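Table Setting, Informal

By Valtteri Pesonen
July 14, 2018

Print this article
E-mail this article

An informal table setting is the arrangement of dishes and utensils used for everyday meals, as distinct from the formal setting used at banquets and state dinners. It usually consists of a plate, a bowl, a drinking glass, a napkin and two or three utensils for each person. The items are laid out before the food is served, or brought to the table with the food already on them.

Basic arrangement

The dinner plate is placed in front of the chair, an inch or so from the edge of the table. The fork goes to the left of the plate, and the knife and spoon go to the right, with the blade of the knife facing the plate. In American practice the fork is laid with the tines up. In parts of Europe it has sometimes been laid with the tines down, a habit that survives in some households with older silverware, where the family mark is on the back of the handle.

A bowl may be set on the plate or beside it. When soup or cereal is the first course, the bowl normally goes on the plate, which then serves as an underplate and catches drips. A salad bowl stands to the left of the fork. Serving bowls are kept toward the middle of the table, where each person can reach them.

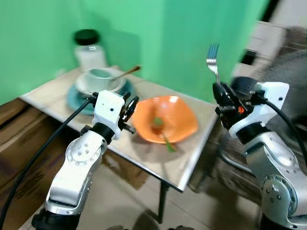 Bowls are the most varied part of the informal setting. Everyday bowls for one person are commonly sold in sets with matching plates, but many households mix pieces from different sets, either by choice or as the older ones break. Color is often the main thing that ties a mixed table together. A pale bowl on a teal plate, with an orange bowl set nearby, gives a strong contrast, and the wavy rim of the orange one marks it off further from the plain round shape of the other. Bowls with irregular rims hold fruit and vegetables well, and a long stem or leaf can hang over the lip. They are less suited to soup, as a low point in the rim lowers the level to which the bowl can be filled.

Utensils

Forks and spoons for daily use are most often made of stainless steel. Handles may be plain metal, colored plastic, wood or a plated finish. A spoon left standing in a bowl is usual for serving but is traditionally avoided with soup, where the spoon is rested on the underplate between mouthfuls — a rule now widely ignored at home.

Tables

Small tables limit what can be laid. A square table with sides of 80 centimeters seats 2 people in comfort, and the serving dishes may have to be kept on a counter. Metal tabletops are easy to wipe down but noisy under stoneware, and place mats are often used on them.

The Darier Method

In her household manual Stunstead Suppers, the author known as Ahn described a way of setting the table that she credited to her cooking teacher, Darier. All bowls are put down first, then plates for the remaining dishes, and the utensils last. The manual allows 15 minutes for the whole job. A later edition, issued by Volberg, dropped the time limit and added a chapter on packed lunches.

See also: Flatware; Napkin folding; Place mat; Serving dish

Print this article
E-mail this article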